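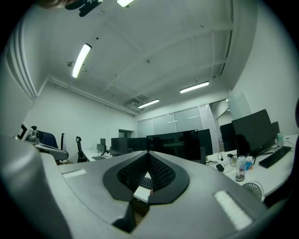 Technical Editor, Standards and Maintenance Documentation
Brotmont Water Engineering, Flotosbridge office
Full time, permanent. Reference 376.

Brotmont designs and maintains pumping and treatment equipment for small municipal water systems. The documentation group produces the operating manuals, maintenance schedules, parts lists and safety notices that go out with that equipment, and keeps them current for as long as the equipment is in service. In several cases that has meant more than 30 years of revisions to the same manual.

We are hiring one technical editor to work on the maintenance side of the library. The post is based in Flotosbridge and reports to Nuria Bravo, documentation lead.

Scope of the work

The maintenance library holds 400 controlled documents. Each has an owner in engineering and an editor in documentation. The person appointed will be editor of record for the Requena series (vertical turbine pumps) and the Narnitz series (dosing and disinfection skids), which together account for 70 documents.

Editing at Brotmont is done at three levels. A level one edit covers spelling, units, cross-references and numbering. A level two edit adds sentence structure, terminology and the order of steps. A level three edit is a full rewrite against the equipment, done with an engineer and at least one site visit. Most of the work is level two. Expect four or five level three edits in a year.

Duties

Edit new and revised procedures to the house style guide and the controlled term list.
Check every torque value, clearance, flow rate and chemical concentration against the source drawing or data sheet, and record the check in the revision log.
Query engineers in writing where a step is ambiguous, and close each query before release.
Maintain the change history for assigned documents, including superseded versions still in use at customer sites.
Prepare safety notices at short notice when a fault is reported. A notice normally goes from first draft to release within one working day.
Take a turn as duty editor, one week in six. The duty editor handles the shared inbox and signs off level one edits for the rest of the group.
Propose changes to the term list and argue for them at the monthly terminology meeting.

The post does not include illustration, page layout or translation. Line drawings come from the drafting office. Translation is handled by an outside agency, although the editor answers the agency's questions and should expect a fair number of them on anything involving valves.

What we require

Three years of paid work editing or writing technical procedures. The field matters less than the type of document. Applicants from aviation maintenance, medical equipment, rail signaling and process plant have all done well here.
Written English at a professional standard.
Ability to read a piping and instrumentation diagram, or to learn to do so within the first three months. Training is given.
Familiarity with structured authoring. We use a DITA-based system with some local extensions. Experience with any XML authoring tool is acceptable.
Willingness to travel to customer sites up to eight times a year. Most sites can be reached and returned from in one day. A driver's license is useful but not required.

Desirable

Experience with version control outside a publishing system.
Working knowledge of Spanish or German.
Experience preparing documents for external audit.

A degree is not required. Applicants without one should describe equivalent experience in the cover letter.

Working arrangements

The working week is 37.5 hours. Core hours are 10:00 a.m. to 3:00 p.m.; the remainder may be worked at any time between 7:00 a.m. and 7:00 p.m. by agreement with the documentation lead. Up to two days a week may be worked from home after the first 43 working days. Duty weeks are worked from the office.

The documentation group sits on the same floor as mechanical engineering. Each editor is assigned a desk — we do not use shared desks — and may ask for a second monitor or a sit-stand desk at any time. Protective boots, helmet and high-visibility clothing are issued before the first site visit and remain with the employee.

Pay and benefits

Salary is set on the company's Grade 5 scale. The starting point depends on experience and is stated in writing before the second interview. Staff move up one point each year until they reach the top of the grade. Benefits include 25 days of paid vacation plus public holidays, health and dental coverage from the first day, an employer retirement contribution, and paid membership in one professional society. Travel time to customer sites counts as working time in both directions.

How to apply

Send the following to the recruitment inbox, quoting reference 376 in the subject line:

A résumé of no more than two pages.
A cover letter of no more than one page.
One sample of a procedure you have written or edited, with confidential material removed. If you edited it, mark what you changed. If your employer does not permit samples to be shared, say so in the letter and we will set a short exercise in its place.

Plain PDF is preferred for all three. Please do not send links to online portfolios. Our mail system strips them.

Applications close at noon on the last working day of September. Late applications are held for the next vacancy unless the applicant asks us to delete them.

Selection

Applications are read by two editors, who score them separately. Shortlisted applicants are invited to a 40-minute call covering the sample and the duties of the post. Those who go forward attend one half day at the Flotosbridge office, made up of an editing test, an interview with the documentation lead and one engineer, and a short walk through the pump workshop. Travel costs for the half day are repaid at the standard rate.

The editing test lasts 90 minutes. Candidates receive a draft seal replacement procedure, the matching drawing, an extract from the style guide and the term list. The draft contains errors of fact as well as errors of language. Candidates are asked to correct what can be corrected from the documents supplied and to write queries for what cannot. Queries are scored as heavily as corrections. Finishing the whole draft is not expected, and an unfinished test with sound queries will score better than a finished one with guesses in it.

All shortlisted applicants receive a written result. Applicants who take the test may ask for their marked paper.

Adjustments

Applicants who need extra time, large print, a separate room or any other adjustment should say so when they accept the invitation. The request goes to the recruitment office and is not passed to the people scoring the test.

Questions about the work itself may be sent to Nuria Bravo through the recruitment inbox — please put "documentation query" in the subject line. Questions about salary, visas or relocation should go to the recruitment office directly. Brotmont can sponsor a work visa for this post. A fixed relocation payment is available to a successful applicant who moves to the Flotosbridge area within six months of starting.

No agencies.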